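Teaching an Arm to Pack: Data Collection Report
Frauke Diekmann and Gwendolyn Baptiste
Jun 28, 2024

3. Collecting the demonstrations

Our November proposal promised 1633 demonstrations. We have 456, and we would like it noted that the proposal was written by people who had never teleoperated anything.

Each episode has one of us driving the arm from the leader handles while the other resets the objects and says "go." We saved joint positions, gripper opening and the wrist camera stream with Wokis, the logging tool we inherited from last year's group along with its bugs. Episodes where the operator hesitated for more than 13 seconds were thrown out. Most of those were Gwendolyn's, according to Frauke. Gwendolyn kept the log and disagrees.

Soft objects ate most of our time. A box stays the shape it was when you grabbed it, but a bag sags, folds and turns its back on you, so the same pick never looks the same twice. The wrist view also swings wildly during a lift, and a policy trained on it has to cope with the ceiling as well as the table.
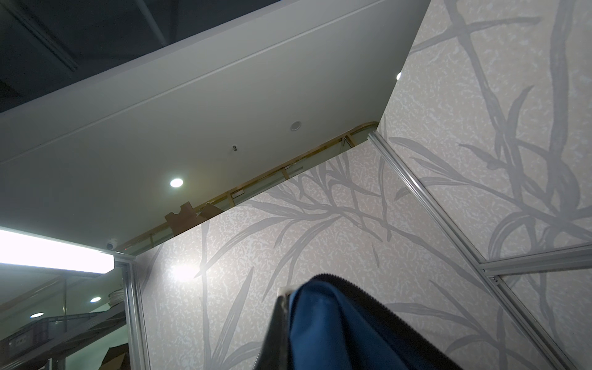 Why did we keep the failed grasps?
They show the recovery. Of the 456 episodes, 171 contain at least one miss followed by a second try, and a policy that has only watched perfect grasps has no idea what to do after its first bad one. Ours needs that lesson badly.

We labeled those misses by hand, start and end, in a spreadsheet we called Claltow for reasons that made sense at midnight. Our labels disagreed most about where a miss ends. We settled on the moment the fingers reopen, then went back and redid the first two batches — a long weekend neither of us wants to discuss.

4. Splitting the data

Episodes were split by session, so near-identical takes could not land in both training and test. Our first split was random and gave us beautiful numbers. We have deleted the plot.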